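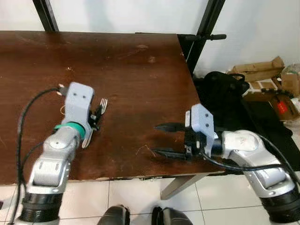
*A fork above a wooden tabletop.*

## Shared lunches return to Drivitz in October

The monthly shared lunch in Drivitz will start again in October, after a break for repairs to the kitchen floor of the old school. Doors open at noon and the food is served at half past twelve.

The lunch began as a small meeting of neighbours from Upper Street, and in the last season before the break it had 54 regular guests. The hall has now places for 56 people, so those who wish to come are asked to put their name on the list at the library. A place costs 4 euros. Children under 6 eat free of charge.

Ildikó Deák, who plans the menu, told us that the first meal will be bean soup with smoked paprika, followed by plum dumplings. A soup without meat will also be ready – please mention it when you sign the list. "Many people asked for the dumplings already in summer," she said. "We make them in the morning, and we could use more hands for the plums."

Anybody who would like to help in the kitchen can come from eight o'clock. Aprons are given, but a small knife from home would be welcome.

The repairs took longer than it was planned. The old boards near the sink had to be taken out completely, and the new ones arrived late. Barnabás Barta, who led the work, says the kitchen can be used again, although the back door still sticks and should be pushed from the bottom.

Plates and cutlery stay in the hall from one month to the next. Guests who took home a borrowed bowl last spring are kindly asked to bring it back.

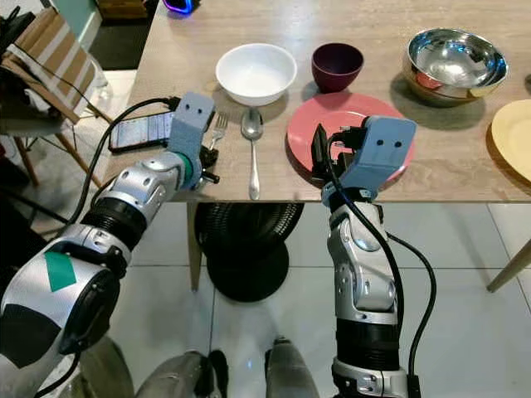 ## How to get there

The old school is behind the library, on the side of the river. The Bråten bus stops in front of it, and parking is possible in the yard until three o'clock. The entrance for wheelchairs is on the left side of the building – please ring the bell there.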